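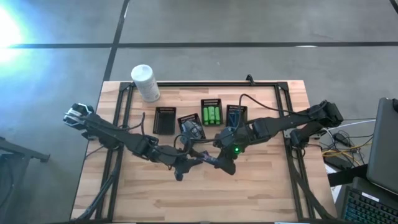 How many demonstrations does it take to train a two-arm sorting task?

Plan on 109 clean episodes for a first policy that is worth testing, and more if the parts arrive in varied positions. Most Jekeo users record the first batch, train, look at where the policy fails, and record the next batch around those failures.

Jekeo Bimanual Recording Station

Jekeo is a tabletop station for recording two-arm manipulation examples. Two arms face each other across a shared work area, and each ends in a gripper. The black aluminum extrusion frame sets the distance between the two shoulder mounts, so episodes recorded on one station can be used with episodes from another without a new base calibration.

The station is sold by Nundis as a complete unit or as a frame and arm kit for an existing table.

Typical tasks

Sorting small parts into trays
Passing a part from one gripper to the other
Holding a part with one arm while the other works on it
Loading and unloading batteries

The starter tray set has four small black trays. Trays are not fixed to the table. Move them between episodes if the policy has to cope with changes in layout, and mark their positions if it does not.

Recording

Each episode stores joint positions, commanded positions, gripper opening, and all camera streams on one clock. The operator starts and stops an episode with a foot pedal or a key on the laptop. A second key discards the last episode. Discarded episodes go to a separate folder and stay there until removed by hand.

Episode length is limited to 293 seconds in the default settings. The limit can be raised in the station file. Long episodes slow down review and are better split at a natural point, such as the release of a part into a tray.

Handovers

Handovers are the most common source of bad data. The receiving gripper should close fully before the giving gripper opens. If both move at once, the part may turn and the recorded grasp will not match the camera view. Decha Chaiyaporn's setup note, supplied with the station, covers gripper speed and force limits for parts under 34 mm long.

Storage

Recordings are written to the local disk first and copied to the server when the station is idle. A set of 1000 short episodes fits on the supplied drive. Export to the Sorensen format is included. Export to other formats requires the Lundemow converter, ordered separately.

Table and floor

The table must be flat and must not rock when both arms reverse direction together. Wood and laminate tops are both suitable. Wipe the top before each session. Dust and label residue change how small parts slide, and the effect shows up in the data. Route power leads so that they cannot be pulled by the operator's chair. Leave enough slack in the arm cables for full wrist rotation, and check that no cable loop can catch on a tray.

Supplied with the complete unit

Frame, corner brackets, and clamps
Two arms with grippers
Two leader arms for the operator
Starter tray set
Foot pedal
Power supplies and cable set
Recording software, one station license

Laptop and table are not included.

Software note, 8 Oct 2020

The current release fixes a fault that dropped the first few frames of the wrist stream when an episode was started with the foot pedal. Episodes recorded with the June release can be repaired with the check tool. Run it once per folder, before export.

Technical questions go to Sadia Siddiqui at the Nundis support desk. Include the station serial number and the log from the affected session.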